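Second shooter backed out, do I still owe the couple two photographers?

kettle_and_lens
Posted Friday, August 30, 2019

I have a wedding at Mavham next month. The contract says two photographers for 9 hours. My second just took a full-time job and can't do it. The couple paid $300 extra for her. Do I find a stranger or refund the money and shoot it alone? There are 42 guests, so it isn't a big day.

umau_dave
Refund it and go solo. I shoot small weddings alone all the time. With 42 guests you can cover both sides of the aisle if you move during the readings.

northlight
Disagree. They paid for two people. You don't get to decide for them that one is enough. Ask them first, then look for a replacement if they still want one.

umau_dave
I didn't say don't ask them. I said I would offer the refund.

northlight
You said "refund it and go solo."

filmgrain33
Call them today, don't email. I had this happen in July and the bride was fine with it once she heard it from me. She was mostly worried about the getting ready photos, as the two of them were dressing in different buildings.

kettle_and_lens
Same problem at Mavham. She gets ready at the house and he is over at the Ulline, which is about 9 minutes by car.
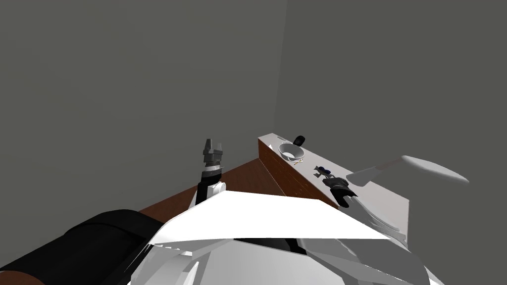
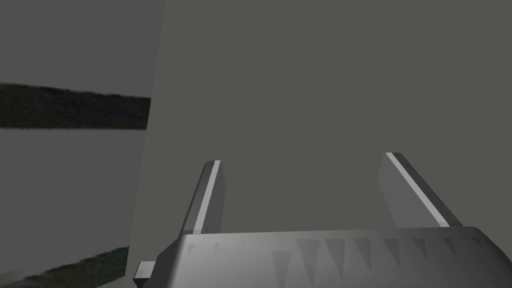 I could do him first and then drive over to her, but that leaves no slack if hair and makeup runs late. And it always runs late.

northlight
Then you need a second person, even if it's only for the morning.

filmgrain33
Agree with northlight on that part. Half a day costs less too. Get their RAW files before they leave, and put the usage rights in writing.

umau_dave
Or do his side after he gets to the venue. Cufflinks and a tie take ten minutes. I've never had a groom complain.

kettle_and_lens
Called them. They want two people for the morning and the ceremony, and don't mind if it's only me for the dancing. A friend from the Sepúlveda workshop is free that day and has the same camera system as me, so the color should match. I'm adding a line to my contract about substitutes.

northlight
Good. Send them her portfolio before you confirm.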